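Fifty Ways to Press a Button

5 April 2020

I have spent a good part of my adult life pressing buttons, and until I started at Norkance I would have put it on my list of solved problems. You see button, you press button, you go to lunch.

My job at present is to show a robot arm how to do it. The task sheet, written by Shu-fen Fu in her usual warm style, says: "Take tissue from pack. Press button. Return to start." There are 50 demonstrations to a set, and each one is a recording of me driving the arm from start to finish while the software writes down every joint angle and every bad decision. Later a model chews on all of it overnight and comes back with opinions. 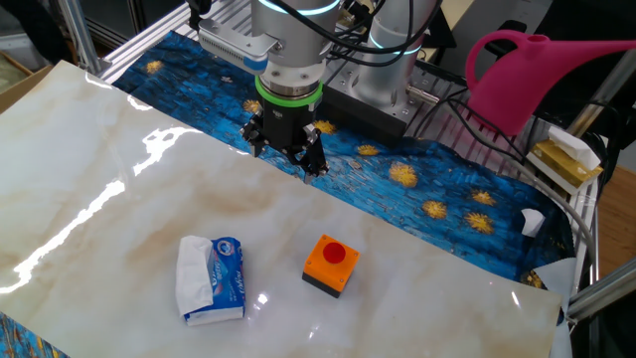
4 minute read

The tissue pack is the villain of this post. The button sits there like a good student, square and orange with a big red top, and wants to be pressed. The pack is soft. Squeeze it and it changes shape, and the next attempt begins with a pack I have never met before. My first set had 50 demonstrations in it and I threw out most of them, including one in which I carried the whole pack over to the button and set it down on top, very gently, as if making an offering.

We tried it two ways. The first was by hand: put the arm in its floppy mode, hold it near the wrist and walk it through the motion. I liked this a lot. You feel where the fingers are, and it goes quickly. The trouble is that my own arm wants to be in the same place as the robot's arm, and Shu-fen pointed out that half of what I was teaching involved going around my elbow.

So now it's remote control. I hold a controller, the arm follows, and I stand where I can see the fingers without leaning in. There is a lag that I would describe as small and Tin-yau Huang would describe as "within spec." It is enough that I overshoot, correct, overshoot the correction and then hang in the air for a moment thinking about my choices. The model learns that too. An early version trained on my data would stop above the pack for a good two seconds before every grasp. Tin-yau called it my signature.

A few notes from the past couple of weeks, mostly for me:

1. Come straight down on the tissue. Coming in from the side looks elegant and pushes the pack away.

2. Close the fingers halfway, wait, then close the rest. If you snap them shut you get a corner of tissue and a lot of regret.

3. Move the pack and the button between takes. I kept putting them back in the same spots out of tidiness, and the policy that came out of it could press a button in exactly one location on earth.

4. Mind the glare. The marble sheet is shiny, and the Prondine vision software has at times been more interested in a bright streak than in anything I put down. We're keeping the sheet anyway, as apparently kitchens are like this.

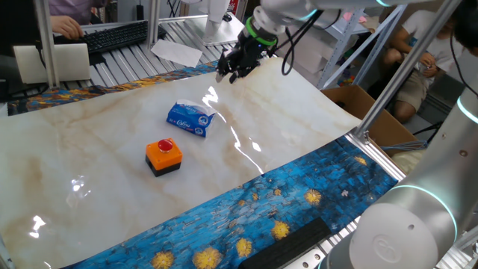
5. Go back to the start pose every single time, even when the take was bad. I skipped this for one afternoon in a fit of efficiency and had to redo the afternoon.

6. Stop at 50. I once kept going to 165 and the last stretch was recorded by a man who no longer cared about tissues.

The running total is 219 keepers. With the first 100 the model could find the button and wave at the tissues. With all of them it takes a tissue fairly often, then presses the button with a firmness I find a bit pointed. It still hovers.

Shu-fen wants to swap in a different pack next, a stiffer one, and Tin-yau has already written the new task sheet, which has four lines on it instead of three. The fourth is "Put tissue back." I have read it several times and am fairly sure I can't do that with my own hands.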